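How I Look After My Skin in Winter Without Spending a Fortune

Posted 11/27/25

Every year when the heating goes on, my face falls apart. I get tight cheeks, flaky bits round the nose and that odd dull look that no amount of blusher can fix. I've been writing about beauty here for a good while now and I've tried plenty of pots and potions, most of which ended up at the back of the bathroom cabinet. So this is the routine I've settled on. It's cheap, it's quick, and I can do it half asleep, which I usually am.

I'm not a skin doctor, by the way. If you've got eczema, rosacea or anything sore that won't go away, please see your GP or pharmacist before you start putting things on it.

What you'll need

A gentle cream cleanser (no foam, no scrubby bits)
A soft flannel
A hydrating serum or toner with glycerin in it
A thick moisturiser
A plain face oil, if you're very dry
A sunscreen, SPF 30 or above
Lip balm, and plenty of it

I use the Povari cream cleanser because it comes in a 250 ml pump bottle and lasts me until spring. My moisturiser is from Satti. I've used both for years, and no, I don't get paid to say so! Any plain, unscented version from the chemist will do the same job.

Step 1: Turn the water down

I love a boiling hot shower as much as the next person, but your face doesn't. Use lukewarm water, the sort you'd bath a baby in. I do my face at the sink with the cold tap running a bit as well, and then I can have my shower as hot as I like and just keep my face out of it.

Step 2: Cleanse once a day, properly

In the morning I only splash. All the real cleaning happens at night. Take two pumps of cleanser, put it on dry skin and rub it round gently for a full minute - hum a song if you need to. Do your eyes last. Then wet the flannel, wring it out and wipe everything off. If you wear heavy make-up, go round a second time.

Pat dry with a towel, but leave your skin slightly damp. You want that dampness for the next bit.

Step 3: Serum on damp skin

I used to wait until I was bone dry before putting serum on, and then moan that it felt sticky and did nothing. Put it on while your face is still a little wet and it spreads much further. Three or four drops is plenty. Press it in with flat hands, and take whatever's left down your neck.

Step 4: Moisturise more than you think

In summer I use a blob the size of a pea. From the end of October I double it. Warm it between your fingers first, dot it on your cheeks, forehead, nose and chin, and then smooth it outwards. Go easy round the eyes.

If you're still tight ten minutes later, put two drops of face oil over the top. I only do this at night or I slide about all day like a buttered crumpet.

Step 5: Sunscreen, yes, even now

I know it's grey. I know you leave for work in the dark! I still put mine on every morning between moisturiser and make-up, and I give it five minutes to settle before I go near my foundation. If you rush it, you'll get those little rolled-up crumbs along your jaw, and then you have to wash the whole lot off and start again.

Step 6: Lips and hands

Balm goes on before bed, thickly, and again after breakfast. For hands, I keep a tube of cream next to the kettle so I see it every time I make a brew. Once a week I put on loads of it with a pair of old cotton socks over the top and watch something silly on the telly. You do look ridiculous. Lock the door if you've got teenagers.

What about drinking more water? 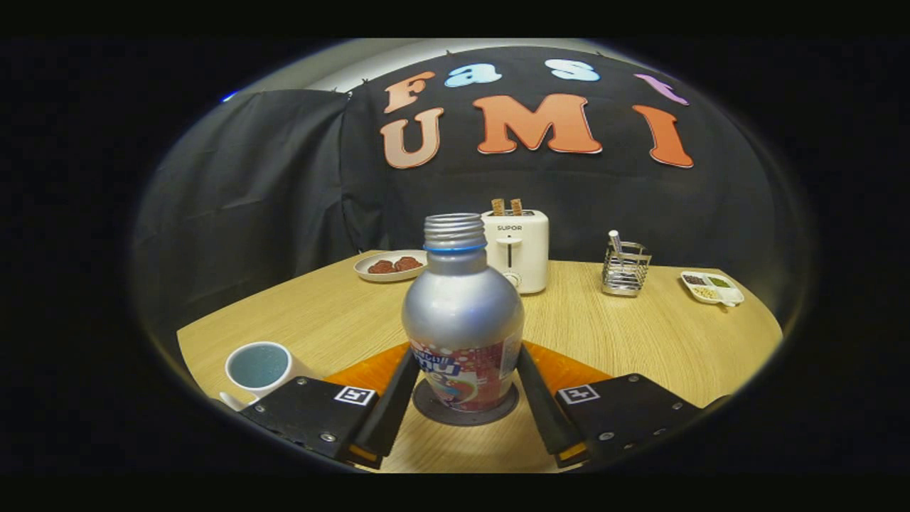 My skin does look a bit better in the weeks when I'm drinking enough, though I'd never promise you that a few extra glasses will get rid of dry patches. Cream does far more. What helps me is having a drink already out where I can see it, at arm's length from wherever I'm working. It doesn't need to be one of those giant flasks with the times of day printed up the side. A silver aluminium bottle with a jolly red and white label, standing on a round grey coaster on an orange mat, is much harder to ignore than a clear glass that blends into the desk, and a screw-top neck is handy if you can keep hold of the cap (I never can). I try to get through 700 ml before lunch and then I stop keeping track. Tea counts too, as far as I'm concerned.

A few mistakes I've made so you don't have to

Scrubbing the flakes off. It feels lovely for an hour and then it's worse than before. If you must, use a very mild exfoliator once a week and skip it if you're at all sore.

Buying five new things at once. I did this after a trip to the Hurlow outlet in May, came out in bumps all over my chin and had no idea which pot to blame. Bring in one new product, give it a fortnight, then try the next.

Sitting right by the radiator. I've moved my dressing table over to the window side and my left cheek has stopped going red. A bowl of water on the radiator is my gran's trick, and I still do it in the bedroom.

Forgetting the neck. Everything that goes on your face goes on your neck as well. Mine is a few years behind because I didn't bother until my late thirties.

How long before it works?

I usually feel less tight after a couple of days, and the flaky bits take more like two weeks. If you've done all of it for a month and you're no better, go and have a chat with the pharmacist. The one at my local in Jurnside swapped me on to a heavier cream last winter and it sorted my nose out within days.

Next time I'll be doing winter hair, including what to do about static when you've got a woolly hat on and a fringe. If you've got a balm you swear by, pop it in the comments, as I'm down to the last scrape of mine.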